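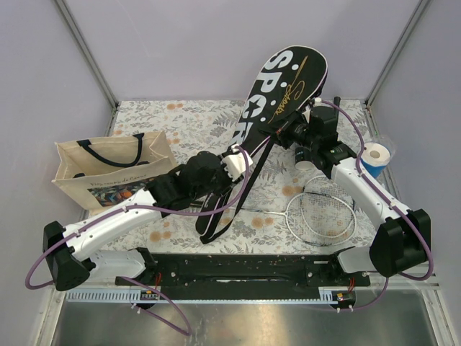 Rochelle Brannigan wrote to me after my last column and said I was being a big baby about the stop. The arm paused, she said, so the safety system worked, and what was I complaining about? Fair question! And I've chewed on it since October, so let me try to say it better.

Our arm is a Kukari, and the software that watches it is from Flurard. When the grip sensor gets a reading it doesn't like, the arm is meant to freeze and hold. What ours did was freeze and let go. The fingers opened, the thing it was carrying dropped 18 inches, and the screen cheerfully said "safe state." (I swear it was green.) I was standing right there with my hand out, which I know, I know, you're not supposed to do.

So the log goes off to Flurard, and back comes a note saying the release was "expected behavior" after nearly 4000 cycles without a recalibration. Expected by whom? It wasn't in the manual we had, and I've read that thing more often than I'd like.

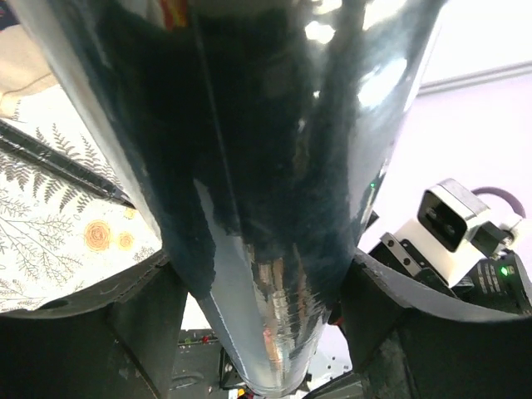
Would a tighter calibration schedule have stopped it? Probably, for a while, and we do ours every 100 cycles now. But I don't want my fingers depending on somebody remembering a date on a whiteboard. If a sensor drifts, I want the arm to say so in words, before it decides anything.

Muñoz, the shop we bought from, offered to turn the release off completely.

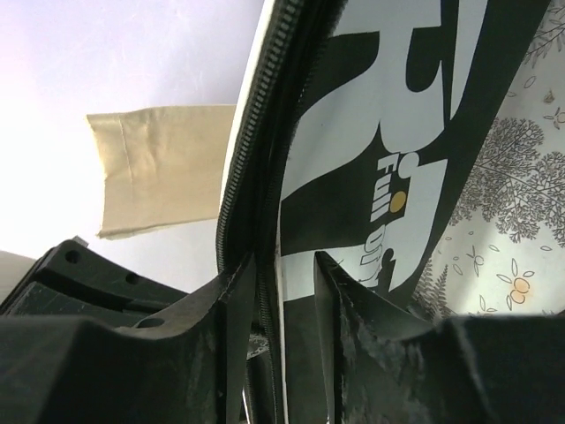 I said no to that, because then you've got an arm that won't let go of your sleeve, and I've seen that once too. What I'd like is a choice that the person at the table gets to make, with a button they can reach. Ours is 2 steps away, behind the monitor. I've asked for it to be moved and I'm still waiting.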